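# Old Dell Tower FAQ

I answer the same handful of emails every week from people who picked up a used office desktop and want to open it for the first time, so I finally put my answers on one page! I've been running Pandell, my little secondhand computer page, for a while now, and most of this comes from poking around in old Dells (and breaking a clip or two).

Last updated 12 June 2021

## Do I really have to lay it on its side?

Please do. I worked on my first one standing up and the graphics card sagged the second I undid it. Lay it flat with the open side facing you and everything is right there – the board in the middle, the card across it, the cables bunched up by the drive area.
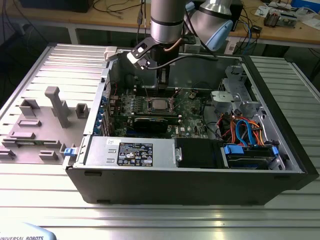
## What should I unplug before I open the case?

Everything. Power cord first, then the monitor, keyboard, network cable and whatever else is hanging off the back. Hold the power button in for a few seconds after that to drain what's left, and touch bare metal on the case before you touch the board.

## Can I put in a different power supply?

Maybe! Check the plugs and the screw holes before you buy, as plenty of office machines use a shape or a connector of their own. I ordered a Martinelli unit without measuring and it went right back in the box. The Kakavitz one I got in August fit, but I needed an adapter for the main plug.

## My clock resets every time I pull the plug. Is the board dying?

Probably not, so don't panic. Nine times out of ten it's the coin-cell battery, the flat silver one that sits in a round holder on the motherboard. Push the little clip aside with a fingernail or something plastic and it should pop up.
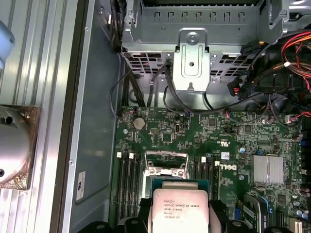

Take the old one to the store with you and match the number stamped on it, then press the new one in with the writing facing up. You'll have to set the date and time again the next time you boot, and maybe the drive settings too (write those down first if the machine still starts okay).

## How do I keep track of the cables?

Take a photo with your phone before you pull anything. I also wrap a bit of masking tape around each plug and write on it. Pull on the plug and never on the wires – I learned that one on a hard drive cable.

## Where do you get your screws?

I bought a bag of 200 from Skesov and I'm still using it.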